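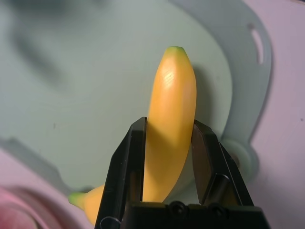 Session 4: Clearing the table - can a machine do it yet?

Notes for the evening course, Rollesdale campus. Read before class and bring your own list of chores (see end).

1. The claim

Every few years somebody announces that the household robot is nearly ready. The Skastum brochure in your packet puts it as "kitchen help within reach." I have been teaching this course long enough to have a drawer of brochures like that. Our question tonight is a dull one. What did the machine do, on what objects, how many times, and who set the table beforehand?

2. What picking up a banana involves

For a person it is one action. For the machine it splits into at least these:

- find the thing
- decide where to take hold of it
- bring two fingers to either side without pushing it away
- close far enough to hold and no farther
- lift, carry, let go in the right spot
- notice if any of that went wrong

The last item is the one to watch. A two-finger gripper gets no second chance it doesn't know it needs. If the fruit slides out halfway across the table and the arm carries on and opens its fingers over the bowl, you have a very expensive mime.

Toy fruit makes all of this easier. Plastic doesn't bruise, doesn't leak, and keeps the same shape on the last try as on the first. Fine for practice. It does mean that a good score on toy fruit tells you little about a ripe peach, and I would like you to stop and ask about the fruit whenever you read a score.

3. Two arms

Many newer setups use a pair of arms, and there are good reasons for it. One can hold a dish steady while the other loads it. One can pass a thing to the other when the first can't reach. But now there are two sets of fingers sharing a small space, and each must stay out of the other's way. People do this without thinking from early childhood. Machines have to be given it somehow, usually by a person steering them through the job many times over.

Look also at what surrounds the work in any lab. Plates spread out, food in plain view, people standing close to the table. None of this is cheating. It is how research gets done. It is also a long way from a sink on a weeknight with a fork under the bowl.

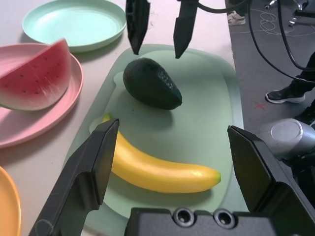 Etornam Abugri wrote in the margin of last term's handout that I was being unfair, and that a machine which clears a table slowly and badly is still clearing a table. A dishwasher is slow too, the note went on, and people who own one don't stand there timing it.

I have thought about that a good deal. The dishwasher comparison is better than most, but look at what the dishwasher asks of us. We scrape, we rinse, we load, we unload. The machine got the part that could be shut in a box. Slow is fine with me. Badly is where I get stuck, as a plate on the floor costs more time than it saved.

4. A worked case

The Marsden figures (for our purposes, a class exercise) run as follows. 644 attempts at moving one item from a board to a plate. 195 of them failed or needed a hand from a person.

That leaves 449 good ones, or just under 70 percent. The press summary called it "reliable."

Now suppose supper leaves you 10 items to move, and suppose each try is independent of the others (it won't be, but go along with it). Multiply 0.7 by itself 10 times and you get a little under 0.03. So the whole table gets cleared without help on fewer than 3 evenings in 100. Do this sum whenever you are shown a success rate for a single step.

5. The shop floor

Things look better there, and we should say so. In the Clendau packing exercise the parts arrive the same way up, at the same height, and a person stands by to clear jams. Under those terms a machine can earn its keep. Note how much of the credit belongs to whoever arranged the bench.

For next time

Choose 2 chores from your list. For each, write out the steps as in section 2, mark the step you think would fail first, and say how the machine would know. Half a page is plenty. Those doing the longer paper should have a topic to me by February - laundry is taken.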